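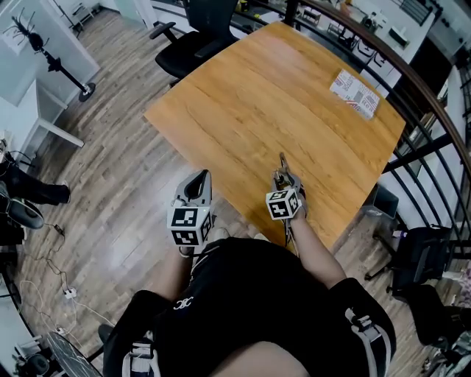
Brerville will be without captain Catarina Peixoto when they travel to Flovstead for the second leg of their promotion playoff, after the midfielder picked up a calf strain late in the first game, which finished 1-1 in front of a very cheerful home crowd of 1,571.

It is a real shame for Peixoto, who has started 39 matches this season and has hardly missed a training session since she came up through the club's youth side. Coach Nuno Barros said she had begged him for one more day to prove herself, and that he came close to giving in (he has a soft spot for her, as most people at the club do), but the medical staff were firm.

"She'll be on the bench in her tracksuit, yelling louder than I do," Barros said. "We'd love to have her out there, of course we would, but I'm not going to risk her whole summer for one evening."

Delphine Lyons takes the armband, and Beatriz Bastos, still only 19 and with 11 senior appearances behind her, is expected to step into the middle of the field. Bastos scored the equalizer in the first leg with a lovely low shot from outside the box, so she should be in good spirits.

Flovstead have worries of their own. Goalkeeper Mehrangiz Golestani took a knock to the shoulder and trained apart from the group this week, though she is hopeful of playing.

Kickoff is at 7:30 p.m., and the winners go up to the top division in June.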